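The Patient Line of Fedir Chornovol

The printmaker's largest show yet fills two floors at Indadport, and it rewards a slow walk 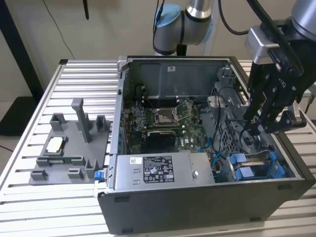
An opened desktop tower on a slotted metal work table.

Go up the back stairs first. Most people start with the big linocuts by the door, and they are wonderful, but the early drawings on the upper floor make everything else sing. Chornovol drew them at Kendumon, the river village where he spent five winters learning to cut wood from his aunt, and you can feel him working out what a line can do. Some are barely bigger than a bus ticket!

By the time he moved to Stevlow he was printing every day, often on paper other people had finished with: seed packets, tide tables, the backs of old ferry notices. The Gowda Collection bought its first sheet from him there and kept buying. It now holds 989 of his prints, and has lent generously for this show.

What a joy to see so many together. The herons come round again and again – sometimes a whole flock, sometimes one grey neck in a corner – and so does the weir below his aunt's house, which he cut in pear wood one year and in lino the next. The pear wood version is my favourite thing in the building. He left the chisel marks in the water, and the ink has gathered in them so thickly that you want to run a thumb across it.

Downstairs the colour arrives. There are oranges he mixed himself and a sour green he calls "pond", and one long frieze of market stalls printed from 2 blocks, turned and turned again until the pattern starts to hum.

Chornovol is still at it. On Wednesday afternoons he prints in the small gallery beside the café, sleeves rolled, happy to talk about paper for as long as you'll let him. When I called in he was pulling sheet number 1238 in his own running count, and he gave the first proof to a girl who had asked him why herons stand on one leg.

The show runs until the end of September.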